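Why Robots Have Rules, Too!

By Anca Onu
May 26, 2023
17 comments | 90 shares

You know how your school has rules for the playground? Don't run up the slide, wait your turn on the swings, keep your coat out of the mud? Robots have rules like that, and people all over the world spend years working them out. I think they're some of the coolest rules ever written!

Let's start with sorting. Say a robot arm's job is to put things into the right bin. A person looking at three bins can ask a friend, "Hey, which one does this go in?" A robot arm has to be told ahead of time, very clearly, and the people working near it need to know the plan as well. So good rule number one is: label everything! Use big letters and short words, and put the label where it's easy to see. Colors help too (but never use color all by itself, because some people see red and green as nearly the same).
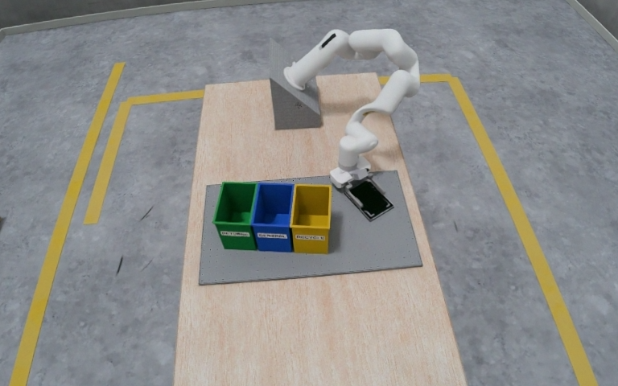
Blue is GENERAL and yellow is RECYCLE. Which bin would you use for an empty juice bottle?

Good rule number two is all about space. A robot arm can swing and stretch, and its elbow can stick out a long way behind the spot where its gripper is working. Grown-ups who set up robots call the whole area it can reach its "working space." They measure it before the robot does any real work, and many of them mark the floor with bright tape. At the Rindach workshop, where I spend most of my days, the rule is that your toes stay on your side of the line until the robot has been stopped. Even the boss's toes!

Rule three is go slow first. When a robot learns a new job, it starts at a crawl. It might practice one move 1,000 times before anybody lets it speed up. Imagine tying your shoe that often!
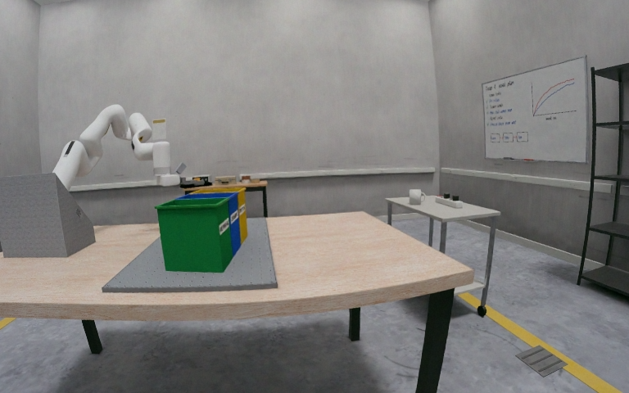
What happens if someone gets too close to a robot?
It depends on the robot. Some have sensors that make them slow down or stop when a person comes near, and some stop when they feel a bump. Many also have a big red emergency button that a person can press.

Rule four is one my mom would love: keep it tidy. If a bin gets shoved a little to the left, a robot that isn't using a camera won't know, and it could drop a can right on the table. Clunk! That's why bins go in the same place every time, and why you don't leave your lunch in the robot's way.
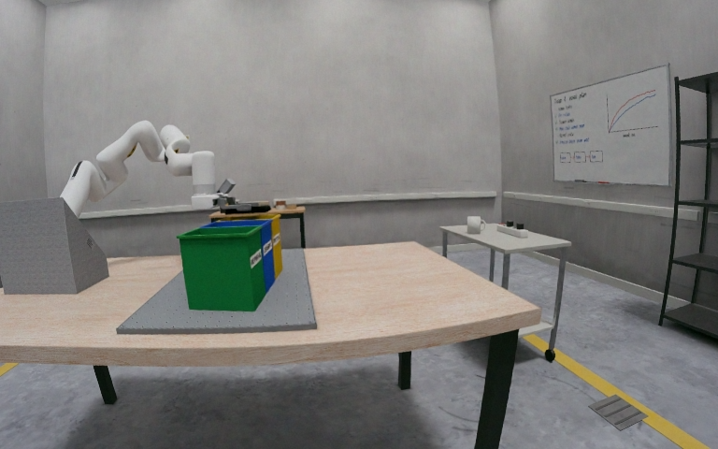
Three bins in a row, with the robot arm on its sturdy gray mount.

Want to try it at home? Get 5 socks, three boxes and a partner. Label the boxes, put tape on the floor around them, and take turns being the robot. The robot can only do exactly what it's told, and it has to freeze the second anyone says "Stop!" Then write down one new rule you think your robot needs.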